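Week 2: Gathering demonstrations by hand
Notes by Marius Mocanu
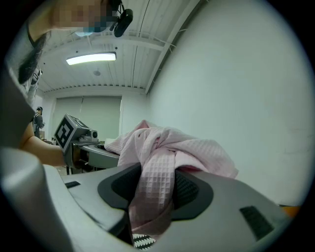
A learner can only be as good as the examples we feed it, so this week we make our own! Cloth is my favorite place to start. A box has one shape, but a towel has a new one every time you pick it up. Look at how the pink waffle cloth bunches and twists where the gripper pinches it, with the second gripper reaching toward it from the other side. Two-handed moments like that are gold for the Clolar set, and we want lots of them.

Each pair records 80 demonstrations. Change the starting pile every time, and keep your fumbles (tag them "retry"). Last May's group handed in 993 clips, and the slow, careful ones trained best.

Before lab, read Sârbu, section 10, and bring one question about it.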